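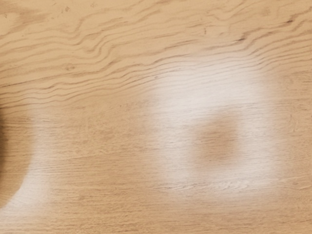 Fig. 1. The simulated tabletop at close range. Note the two pale reflections on the wood, and the knots.

Notes to go with the open day at Priraretti
Introduction to Automation, handout 5
Prepared by Éabha Egan

If you missed the bus, these notes are for you. If you were on the bus and spent the afternoon near the sandwiches, they are also for you, and I know who you are.

Priraretti opens its doors on 1/24/20 and then, as far as I can tell, spends the rest of the year closing them again. We had a slot in the simulation room, where Jairo Ñahui gave the demonstration. He builds the virtual tables on which virtual arms practice picking things up. Several of you had hoped for a real arm throwing real objects. So had I. What we got was a long talk on wood, and I have come around to thinking it was the best part of the visit.

1. Why anyone renders a table

A robot that works from cameras has to make sense of pixels, and pixels do not arrive labeled "table" and "shine." Before a picking program meets its first cup, it has to cope with the surface the cup will stand on. Jairo's group renders surfaces up close and runs the vision software on them. The software's job on a bare patch of wood is to report nothing. It finds this surprisingly hard, as do some of my lab groups.

2. Grain

Look at Fig. 1 with the handout flat on your desk. The upper part has broad, wavy grain with kinks and one strong S-shaped bend left of center. The lower part is fine and nearly straight. To you it is all wood. To an edge detector, the upper part is full of things worth getting excited about.

The small dark marks matter more than they look. There is an oval knot on the left half, and toward the upper right there are two short dark streaks that slant upward. Marks like these can pass for screws, crumbs or the tips of something thin. Jairo called them "free false positives."

3. Reflections

The large whitish patch right of center forms a thick ring around a darker tan middle. Its borders are feathered. The grain still shows faintly through the bright part, and this is your best clue that you are looking at light on a surface. A white object would hide the grain under it.

Write that down. I asked about it last September and I am not too proud to ask again.

The second reflection, near the left edge, runs along the outside of a curved brown shadowed area. Where the bright part meets the dark part the contrast makes a fairly clear edge, and fairly clear edges are what a simple program trusts most. You can still follow the grain inside the shadowed area, so the same test works there too.

4. Two pieces of software, one table

Jairo ran two detectors on surfaces of this kind while we watched. The older one, Fevell, looks for sharp changes in brightness and draws a box around anything it can close a line on. It drew boxes with great confidence. At one point it offered six objects on a bare board, and somebody at the back applauded.

The newer one, Vimanitz, compares a patch with its neighbors and asks whether the same texture carries on across the boundary. It was slower, taking about 2 seconds a view, and much duller to watch. Dull is good. A gripper that closes on a patch of shine comes back with nothing, or with the table.

In the questions afterward I asked whether it would be easier to render a plain gray table. Yes, said Jairo, and then the robot would work beautifully in any building furnished entirely in plain gray. I have been in that building. It is where we hold faculty meetings.

5. Before the next class

Read the chapter on surface reflection in the course packet, the one that begins with Sánchez. Skip the derivation if you must, but read the worked case after it.

Then do the following, on paper:

Mark on your copy of Fig. 1 every place where you think Fevell would draw a box. Use pencil. You will change your mind.

Pick two of those places and explain, in plain sentences, what evidence in the picture would let a better program rule each one out. "It's obviously wood" has been tried and did not score well.

Find a tabletop at home, get close to it with a lamp on, and sketch what the light does as you move your head. If a roommate asks, say it is coursework.

Bring the marked figure with you. Visitor badges go back in the box by my office door. Priraretti has written to me about the badges.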